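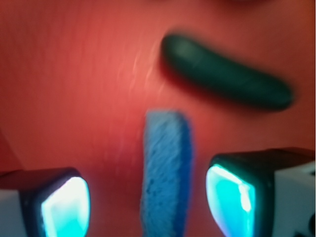
Wanted: people to help us compare gripper fingers

Hi! I run the small gripper testing group at Stellance, and I'm looking for a handful of people to come drive a robot arm with us this January. We're comparing two sets of fingertips, our own Zulo pads and the older Grustetti ones, and I've watched my own team use them for so long that I don't trust our opinions anymore. We know all the tricks (and all the excuses).

You'd sit at the controls and pick things up off a red tray: a sponge, a blue block, a folded yellow cloth, a plush bunny. Easy, right? Wait till you meet the dark green pickle-shaped thing!
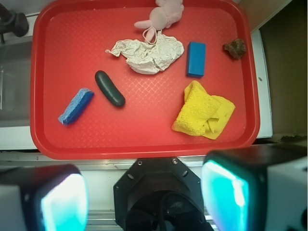 Then you swap to the other fingers, do it all over again, and tell us which pair you'd want to keep. Each session is 40 picks with each set, with a break for snacks in between, and we're hoping for more than 300 picks in all before we choose. You get $66 for the session and we cover parking at the Rugemalira building.

No robot experience needed. You do need to be 18 or older and okay with sitting at a screen for a while. Left-handed folks, please sign up, we never get enough of you.

We have 23 spots, mornings from 9:30 or afternoons from 2. Use the sign-up form on the Stellance jobs page and put "gripper tryout" in the first line so it lands with me.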